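Stanance Automation Interest Group
Minutes of the January meeting, held during the visit to Certon

Present: 31 members, plus two staff from Certon
Apologies: 8
Meeting opened at 6:15 p.m. in the downstairs room

1. Previous minutes
Accepted with one correction. The Pringle tour was listed as free. The bus was paid for from group funds.

2. Welcome from Certon
The host outlined the evening and went over the house rules. Members were asked to stay clear of the cables on the floor and not to touch the monitors.

3. Demonstration of hand-held grippers
Certon staff showed the grippers they use to record hand tasks for robot training. One is held in each hand, and the operator works with them in place of fingers. Several members tried a pair in turn.

Questions from the floor:
– Weight. Staff said most people get used to it within the first session. Two members found their wrists tired quickly.
– Small objects. Possible, but slow for beginners.
– Left-handed users. No separate model is needed.
– Use in a repair shop. Not planned. A member from Kasix asked to be told if this changes.

4. Open day
Certon offered the room for a public open day in April. Roughly 49 visitors could be taken in two groups. Members preferred a limit of 36 so that everyone gets a turn with the grippers. Agreed. The secretary will write to Certon with the number and ask about parking.

5. Pringle follow-up
No reply yet on the second tour. Held over.

6. Any other business
The sign-up sheet for the spring visits is still short of drivers. Name badges to be returned at the front desk – three are missing from last time.

Meeting closed at 8:10 p.m. Next meeting in February, usual place.
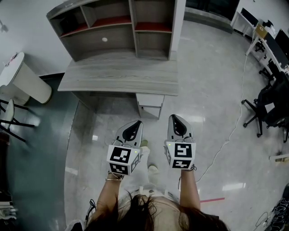
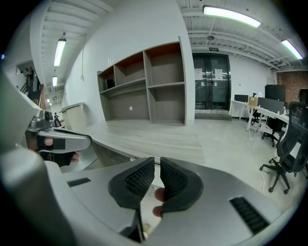

Item 3, hand-held grippers at Certon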